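Skivasex Issues Field Safety Notice on Grip Release Fault in Arirero Two-Hand Bottle Handling Cells

ELELCOMBE, May. Skivasex today issued a field safety notice covering the Arirero two-hand handling cell. Under certain conditions the right hand may fail to release a bottle at the end of a transfer. No injuries have been reported. Operators should apply the interim measures below until the corrected controller software is installed.

Nature of the fault

The fault was recorded during endurance testing at the Elelcombe site. At transfer 354 of a planned 600, the right hand held its grip after the open command had been acknowledged. The arm then began its return move with the bottle still in the fingers. The supervisor software logged the transfer as complete and raised no alarm. The arm was halted with the emergency stop.

Examination of the logs showed that the finger position reading had frozen 380 milliseconds before the open command. The controller compared the frozen reading with an outdated target and accepted the result as valid. A reading of that age should have been rejected at 300 milliseconds. The check existed for the left hand and had been left out of the right-hand configuration file.

The fault has been reproduced only with rounded plastic bottles lying on their sides. Testing with this type of load continues on the green work surface at Elelcombe.
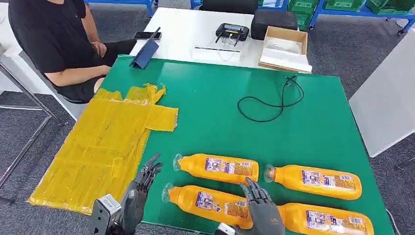
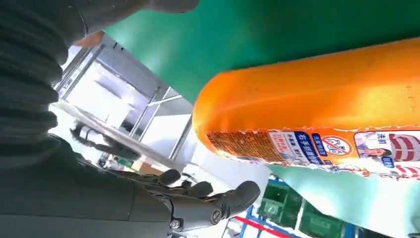

Orange bottles and the dark gray robotic hands at the Elelcombe test station.

Interim measures for operators

Stop the cell before reaching onto the work surface, including when the display reports a completed transfer.

Keep all seating and walkways outside the marked reach of both arms.

Reduce arm return speed to the setup value.

Do not pull a held bottle from the fingers by hand. Remove drive power and use the manual release on the wrist.

Corrective action

A software update adds the missing age check and blocks the return move until finger opening is confirmed by a second reading. Hardware changes are not required. Cells using the Đorđević single-hand kit are not affected.

"The acknowledgment told us the command had arrived. It was being treated as proof that the hand had opened," said Ermira Vukčević, head of product safety at Skivasex. "The update separates those two signals."

Customers will receive the update through their regular service contact. Cells that cannot be updated should remain at setup speed.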